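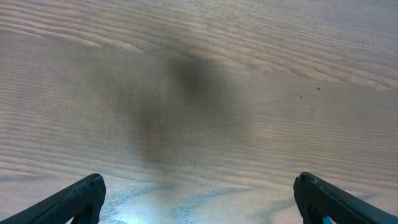 Gradthorpe Lawn Log: read me first

Hi, and thanks for grabbing the lawn log! It's my running record of what I've put on my grass and what the grass did about it, kept in plain spreadsheet form so anyone can poke at it. I started it because I was sick of reading feeding advice that never said what sort of soil it was for (mine's heavy clay, and it sulks all winter).

What's in the download

There are 800 rows, one per patch per visit. The back lawn is split into 40 small patches with string and pegs, and each one has its own number that never changes, even after I re-seeded a few of them. You get three files:

patches.csv has the patch number, how much sun it gets, and which seed mix went down.
visits.csv has the month, grass height, a colour score and whatever weeds I spotted.
feeds.csv has what I spread and how much of it.

Match them up on the patch number and you're away.

How I scored the colour

By eye, from 1 to 5, where 1 is straw and 5 is the green you get on a bowling club lawn. I always did it in the morning before the sun came over the fence, so the scores are fair against each other. I wouldn't compare them with anyone else's, though. My 3 could easily be your 4.

Seed mixes

Gezer is the fine-leaved one I used on the shady side. Morkari is tougher and a bit coarser, and it went wherever the dog runs. A handful of patches still have the old grass, whatever that was, and they're marked "unknown" in the file.

Known problems

March is thin. I was away for most of it and only got around to the sunny patches. Also, 51 rows have no height because I'd mown before I remembered to measure (sorry!). Those cells are blank, so please don't read them as zero. Clover and oxalis are lumped together in the early visits, and I only learned to tell them apart later on.

Using it

Go for your life. Classes, garden club talks, your own charts, all fine by me. If you share it on, please keep the name Zendetti Garden Notes with it so people can find the newest copy. And if you spot a patch number that doesn't match between files, let me know which row and I'll fix it in the next version. I'm hoping to add rainfall then too, once I've typed up the notebook.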